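Accept cookies to continue browsing. We use them to remember your print size and region settings.

Print this page | E-mail this page

Gallery: inside a desktop tower at the Simham bench

June 25, 2013
By the Wandero workshop desk

The black desktop tower is the least glamorous machine to come through a repair shop and still the one we open most often. This gallery is part of the Wandero hardware pages and goes with the longer article on bench layout, which should be read first by anyone setting up from nothing. The subject is a tower of ordinary size with its side panel off. The notes under the pictures deal with sheet metal, labels, capacitors, memory and the table it all rests on. Model numbers are left out. Cases of this pattern were sold under many names, and the general arrangement changes less between them than the sales sheets suggest.

Simham handles towers in batches. The current batch is 438 machines from the Gerkness offices, all withdrawn from desk use. Each is opened, inspected, relieved of its memory where the customer has asked for that, and either closed up again or sent for stripping. The batch is due to be finished in August.

Picture 1. Sheet metal over the board

Pressed steel parts inside a case are rarely flat for long stretches. A raised ridge stiffens a wide panel and lets the maker use a thinner gauge. Look for the ridge first when judging whether a panel has been bent, as a kink will normally start at the end of it. A component recognition mark, such as the UL one on the white label, applies to the part it is fixed to and says nothing about the computer as a whole.

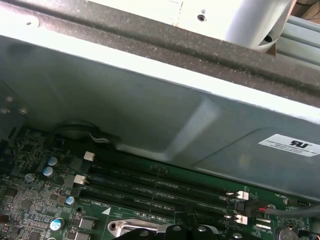
Do the capacitors need to be tested on every machine before it is passed on?

Visual inspection is enough for most boards. Look at the tops of the electrolytic capacitors: they should be flat, with no doming and no brown crust around the vent or the base. Any board with a domed top is set aside. Meter testing in circuit gives doubtful readings and is kept for boards with a recorded fault.

Cable routing deserves a note of its own. A loom that passes under the edge of a metal part can be pinched when the part is refitted. Raw edges on cheaper cases will cut insulation over time. Run a finger along the loom, not along the metal, and check for flattened sections. A flattened cable is replaced. Tape is not accepted as a repair at Simham.

Dust is removed with a soft brush and low suction before any connector is pulled. Compressed air moves it into the slots, where it is harder to reach. Brush away from the memory slots towards the open side of the case. Hold the fan still while cleaning the heatsink.

Order of work for this type of case:

Mains lead out, then press the power button once to drain the supply.
Case on its side, open face up.
Side panel stored on edge in the rack, never under the case.
Photograph or sketch the cable runs.
Wrist strap on and clipped to bare metal.
Memory out, then drives, then anything else on the job sheet.

Screws go into a lidded tin marked with the job number. The two common threads are close enough in size to be confused by eye, and the coarse one will ruin a drive mounting if forced. Keep 2 tins per job, one for each thread.

Picture 2. The open tower on the slatted table

Laying the tower on its side puts the board level and brings the memory slots and the drive cage within reach without leaning the case on anything. The slatted metal top should be bonded to earth and the bond checked weekly. The fixture tray goes to the left of the case, where small parts can be set down in slots instead of on the metal. Blue marks the latches and release tabs on this pattern of case, and a drive bracket with such a tab usually needs no screwdriver.
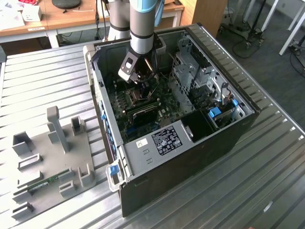 Photograph: Wandero / Simham workshop. Reproduced with permission.

The power supply is treated as a sealed unit. Its regulatory label is read and the rating copied to the job sheet, and that is as far as the work goes. The cover is not taken off. A supply that fails on load is exchanged for a tested one from stock.

Memory is lifted out by its short ends after both retaining clips are fully open. It is held by the edges at all times and goes straight to a slot in the tray. From there it is moved to a dissipative bag as soon as the bench is clear. Modules from different machines are kept apart until they have been logged. The Simham log stood at 2586 modules when these notes were prepared, and the few mismatched entries in it all came from mixed trays.

An empty drive bay should have its blanking plate fitted at the front before the case is closed. An open bay alters the airflow and lets in dust. Plates for this pattern are held in the Farah storage unit, second drawer, in bags of 10.

Refitting is the reverse of removal, with one exception. The case is stood upright and run with the side panel off until the fan is confirmed to be turning freely and the cables are confirmed to be clear of it. Only then is the panel closed and the job sheet signed.

Print this page | E-mail this page

Receive the Wandero newsletter: enter your e-mail address to be told when new galleries are added. You may unsubscribe at any time.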